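Chambers Walk-Round, Panilholm Building
Inspected January 8, 2022 by Rhiannon Landeg, practice manager. Comments are mine and may be quoted back at me.

1. Fire exits clear. PASS
The rear stair was blocked by an appeal bundle of 1,670 pages. Mr. Voyle has moved it to his own floor, where it blocks only Mr. Voyle.

2. Extinguishers in date. PASS
Tags checked on both landings.
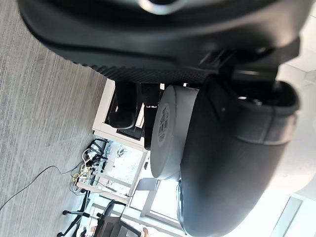 Records and Confidentiality

3. File room locked when unattended. FAIL
Locked, yes. Key hanging beside the door on a hook marked KEY. Caradog Lloyd to find a less helpful hook.

4. Shelving fixed to wall. PASS WITH COMMENT
Bay 74 leans. It holds closed immigration matters from before the Botine merger, and I'd like it bolted by March.

5. Confidential waste. FAIL
Bin overflowing. The top sheet was a draft defense statement, face up, with a coffee ring. Dario Messina says it was an early draft. The client may not find that soothing.

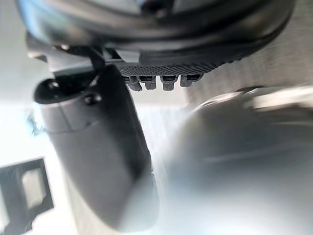 The shredding contract allows 200 pounds a visit and we've been over it twice. Ask Curka for a second bin.

6. Visitor log. PASS WITH COMMENT
Signed by all visitors, one of them as "Counsel for the Moon." Reception to ask for real names.

Conference Rooms

7. Panic button, Room 2. PASS
Tested. Wyn Cadwaladr arrived promptly with a sandwich.

8. Soundproofing, Room 3. FAIL
I stood in the corridor and learned a good deal about a plea. Door seal quoted at $329.
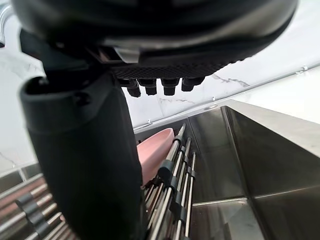

Until the seal is fitted, Room 3 is for meetings about parking.

9. Chairs. PASS WITH COMMENT
One sinks during cross-examination practice. Remove it, whatever the pupils say.

General

10. Cables under clerks' desks. FAIL
Two extension leads plugged into each other. Trevor from the electricians went quiet when I told him.
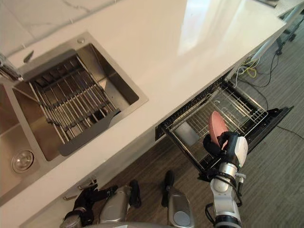

He's coming back with proper sockets. No heaters on that side until then, including the small one behind the ferns.

11. First aid box. PASS
Restocked, plenty of bandages.

Failed items go to Caradog Lloyd. Next walk-round in March.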